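February 2018 - bin picking cell, Tollmont bench

Third false grip this week. Log says "object held", the arm lifts, carries nothing to the drop point and opens. The Linwood script then counts it as a success, so I don't believe the 600 picks in the December sheet either.

Cirkora support blames the threshold on finger current. Maybe. I raised it from 60 to 100 and got the same fault, now with a protective stop on top when the wrist swung back over the bin. My money is on the cable bundle tugging at the gripper when the wrist turns, which would look like load to the Moreira code. Not proven.
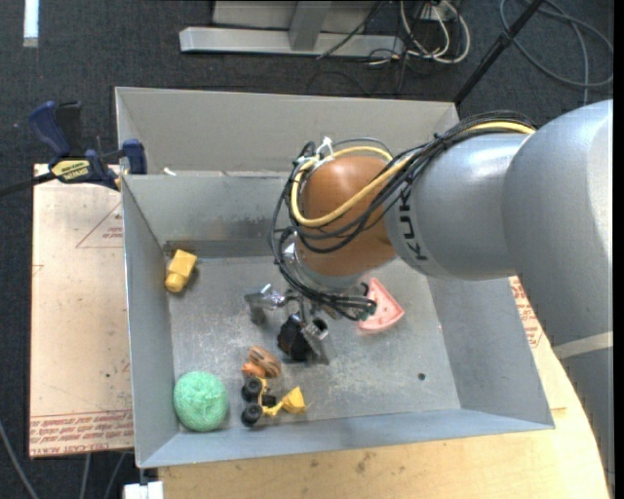 Until someone shows me otherwise, no unattended runs, and keep hands out of the bin unless the e-stop is in. "It says idle" doesn't count - it said idle before the stop too.

To do: log current with the fingers open, wrist turning, no pick. Reroute cables after that, not before.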